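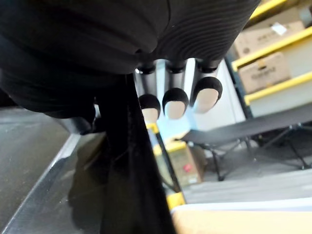 New handling rules for cloth work: what changes in the cells

The second edition of our handling rules for soft goods is now in force at Prullcombe, and from Monday, April 28, 2025, the sites at Gill and Tarkon follow the same text. Many of you asked in March why a new edition was needed so soon after the first. The short answer is that the first edition was written with boxes and trays in mind. Cloth was mentioned in one paragraph, and that paragraph said only that it should be "held securely". Everybody agreed with it and everybody did something different.

I was asked to present the changes in this newsletter. I will not repeat the whole text, which you can find in the binder at each cell and on the shared drive under Standards. I prefer to explain the points that raised the most questions.

The hanging end

When a gripper takes a cloth by one part, the rest of it hangs, and the hanging end is what the new rules care about most. It goes where gravity and the arm send it. It can pass over the border of the table, catch on a corner, or touch the next piece of work. The rule in section 4 is now this: before any sideways move, the lowest point of the cloth must be 100 millimeters above the highest thing on the path. If the cloth is too long for this, the arm lifts first and travels after. A diagonal lift is not allowed while any part of the cloth is still over the table edge.

Some operators at Gill told us that lifting first makes the cycle longer. This is true. We measured it together with Carter Vachon and we accept the loss.

Table edges

Metal edge strips must be checked by hand at the start of each shift. Use a glove and pass a piece of scrap fabric along the full length of the strip. If a thread pulls, the table is closed until the strip is filed or replaced. Please do not cover a bad place with tape. Tape lifts at the corners, and then we have a second problem on top of the first one.

Fingertips and pads

The pads are wear parts and the rules now treat them like this. Inspect them every 60 hours of running time and write the result in the cell log, also when nothing is wrong. A pad with a cut, a hard spot or a loose border is changed the same day. All pads on one gripper are changed together. We know this means throwing away pads that still look good, and Clifford Carrier from purchasing has already written to me about it, twice. But a new pad beside a worn one does not grip in the same way, and with a thin cloth the difference is easy to notice.

Dark and fuzzy fabrics get their own line in the table of materials. They leave fibers on the pads, and fibers reduce the hold. Wipe the pads with the dry brush after every 100 picks. No solvent, please.

Keeping the space around the cell free

Section 7 asks that storage racks, folding tables and cartons stay outside the marked zone during automatic running. The zone is measured from the farthest point the cloth can reach when the arm is stretched out, and not from the arm itself. This is the change that will cost the most work with the floor paint. Maëlle Bélanger has the drawings for each site and will visit the cells one by one. Until your cell is repainted, use the yellow chain.

Who may enter, and when

Nothing new here for people who followed the first edition. To free a caught cloth, you stop the cell, wait for the lamp, lock, and only then put your hand in. Pulling on the cloth from outside the zone counts as entering. I mention it because three different persons asked me whether it does.

The log sheet

The old sheet had one box for "drops". The new one separates a drop during the lift, a drop during travel, and a late release, when the cloth stays on the fingers after they open. Baptiste Delorme made the sheet in Vustent, so it opens on the tablets without printing. Old paper sheets should be sent to the office and kept, even the incomplete ones.

Questions about the text go to me. Questions about training hours go to your shift lead, who has the calendar. The French version is being checked now and will be placed in the same folder when it is ready.

Murray Gauthier
Standards and Training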